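Chapter 2
Chores as a Test

People have asked for a machine that tidies the house for as long as there have been machines. Factory arms repeat one motion well. A home changes daily.

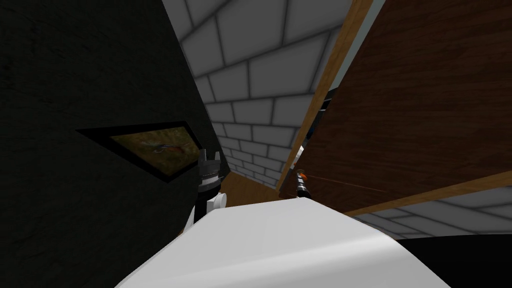 Figure 2.1 Two arms in a simulated room with brick walls and a wooden floor.

Much early testing is done in simulation. Babita Dhillon ran 300 trials of one tidying chore in Gestelero, and 41 failed. We begin with those failures.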